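Flenville repair night gets a parts table of its own

FLENVILLE The old feed store on Mnguni Street was packed by 6 in the evening, and most of the crowd had come with something broken under one arm.

Radios, bread machines, a keyboard with half its keys silent, a train set controller that had been in a basement since before the owner's kids were born. The monthly repair night has been growing all year, but the July session was the first to use the back room, and people who have been coming since the start could hardly believe how much easier it was to get something done.

The back room is where the boards go. When a gadget is opened up and the trouble is in the electronics, the circuit board comes out and gets carried through the double doors to the sorting tables, away from the screwdrivers and the coffee. There it waits its turn for the soldering bench.

"We used to pile them in a baking pan," said Edeltraud Hollenstein, who started the repair nights and still runs them. "Six boards in a baking pan, all of them green, and everybody sure that theirs was the one on top. You can imagine how that went!"

Hollenstein grew up in Kinport and moved to Flenville to teach shop at the middle school. She held the first repair night in her own garage, with a borrowed soldering iron and a neighbor's floor lamp. The feed store, built in 1857 and empty for years before the town put a new roof on it, has given her room to spread out, and she is clearly having a wonderful time doing it.

The fix for the baking pan was a roll of painter's tape. Hollenstein and two of her former students spent a morning laying out squares on the work surface, big enough that a board can sit inside with space left over for a paper tag. One square, one board, one owner. The tape peels up when the room is needed for something else, and a fresh grid can be down again before the doors open.

It sounds like a small thing. Ask anybody who stood in line last winter, though, and they will tell you what a difference it makes – you hand over your board, you get a tag with the number of your square, and you can go eat a piece of pie while you wait.

The pie, by the way, was rhubarb, and it was gone before 7.

Stitaneo, the hobby electronics shop on the corner, gave a box of spare parts for the session: connectors, fuses, switches and a whole bag of header strips. Those strips got plenty of attention. A loose or dirty connector is one of the first things the repair crew looks for, and people were delighted to hear that a dead gadget may need only a good cleaning and a little fresh solder. 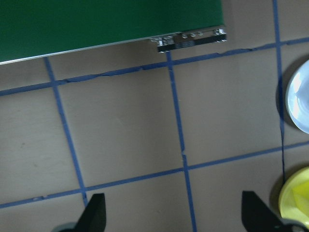 Hollenstein likes owners to stay and watch if they can stand the suspense. She hands them a magnifier, shows them how to hold a board by its edges and lets them hunt for the trouble spot themselves. Kids are especially good at it, she said, and the younger ones can get right down at eye level with the table.

The big cheer of the evening went to the train set controller, which came back to life a little after 8 with a hum and one very bright green light. Its owner ran a locomotive back and forth on a yard of track until the room was being swept around him.

Not everything went home working. The keyboard needs a part that has to be ordered, and one of the bread machines was past saving, although its motor was happily claimed by a ninth grader with plans she would not discuss.

The repair nights are free, and there is a jar by the door for anyone who wants to chip in. The jar has done well. Hollenstein is hoping to reach $2000 by the end of the year, which would pay for a second soldering bench and a proper fume fan, and the July crowd alone put in $100 and a button.

The next session is in August at the feed store. Doors open at 6, and items that need to be plugged in should come with their own cords. People bringing anything with a circuit board are asked to write their name on a slip of paper before they get in line. Large appliances are still too much for the tables, but Hollenstein will take a look at a microwave door latch or a vacuum hose if you ask her nicely.

Pie donations can be dropped off at the side door from 5 o'clock on.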